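How I keep the two-arm cell plugging in connectors without crying over bent pins

Updated 2025-11-17

I look after a two-armed robot that spends most of its working life putting wired connectors onto circuit boards, and I get more questions about it than about anything else on this page. So I've gathered up my upkeep habits in one spot. None of it is fancy. Most of it needs a rag, a hex key and a bit of patience.

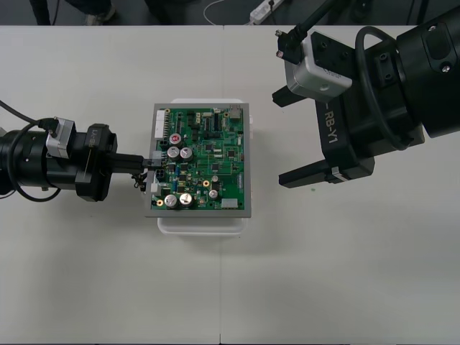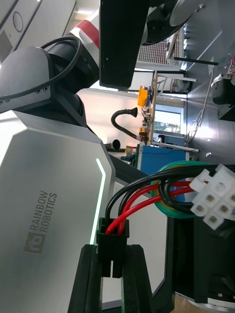

Start with the fingers, always. I wipe them down before the first board of the morning with a lint-free cloth and a little isopropyl alcohol, and I let them dry while I get my coffee. A printed finger picks up a shine where it grips, and once it's shiny the connector can twist on you just as it meets the header. You'll think the program is off. You'll spend an hour nudging positions (I have, more than once!) and then find that a quick scuff with fine sandpaper fixes the whole thing.

If scuffing doesn't help, swap the finger. I print mine on an old Gemetti and keep 2 spares in the drawer, already drilled. Put the new one in with the screws loose, close the gripper on a flat piece of scrap, then tighten. Do it the other way and the tips can end up crooked.

Next, the cables. Both arms have cable loops around the wrists, and those loops need slack, but not so much that they droop into the work. I send each wrist slowly to the far ends of its travel and watch the loop the whole way. If it pulls tight, I move the tie. If it brushes the board, I move the tie back. Use the soft hook-and-loop kind, by the way. I used zip ties until August, when I nicked a camera cable cutting one off and lost 19 days waiting on a replacement from Kartha. Never again.

The wrist cameras get their own cloth. Please don't use the finger rag on a lens, you'll just smear everything around. After cleaning I check that the bracket screws are still snug, and if I've had to turn even one of them, I run the calibration over. It takes me 47 minutes with the Sarkitz target card and I grumble through all of them.

Now the board holder. Ours is a frame that sits on a plastic tray, and trays wander. I stuck little corner stops of masking tape on the table at first, which worked fine until the tape got gummy. Thin rubber feet from the hardware store did better. Push on the board with one finger, about as hard as you'd press a doorbell, and if the tray creeps at all, sort that out before you let an arm push on it.

Wires are the fussy part. A long harness has a mind of its own, and a heavy loop will tug the connector sideways in the grip. I coil the extra and lay it so it trails away from the board. New harnesses come out of the bag kinked, so I hang mine on a hook overnight.

For speed, I run the last little bit of the approach at 60 percent of whatever feels right. Boards cost more than seconds do.

Last thing before shutdown: grippers open, arms parked, nothing held overnight. I brush the table off too, bits of clipped wire love to hide in the seams. Then I jot down whatever I touched in the Tarkuven notebook that lives next to the stop button.

Comments (4)

solder_and_tea: Does the sandpaper trick work on rubber-tipped fingers? Mine are getting slick.

Reply from the author: I'd skip it on rubber. Alcohol wipe first, then new tips if they're still slippery.

benchrat: Seconding the hook-and-loop ties. We wrap ours inside out so the fuzzy side faces the cable.

mapleshop: What grit are you using? I went too coarse and now my finger looks chewed.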